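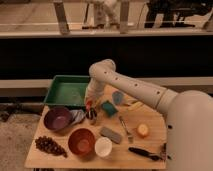

Plerkcombe recipe cards: what's in here

Hi! I'm Daiane Cavalcanti and I typed up my neighborhood's recipe cards so they could be searched. There are 200 of them, one text file each, plus an index file that opens in any spreadsheet. Last updated 2018-10-03.

Columns in the index

title, cook, servings, oven_temp, notes. Temperatures are Fahrenheit. If the card only says "hot oven" I left the cell blank and copied the words into notes.

Things to know

Spelling is as written (yes, "zuchinni" stays). Thenmozhi Chacko checked my typing against the cards and caught a lot of teaspoons that should have been tablespoons — thank you!! There are still 19 cards with no cook's name. 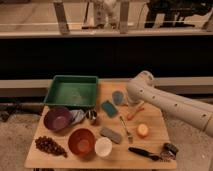 Another 3 are two versions of the same plum cake, and I kept them all separate as the sugar is different in each. The Hrynyshyn cards are in Ukrainian with my English underneath, so go easy on me there.

Using it

Cook from it, print it, share it. If you fix something, send me the file name and the line. Soups are next, probably later in October.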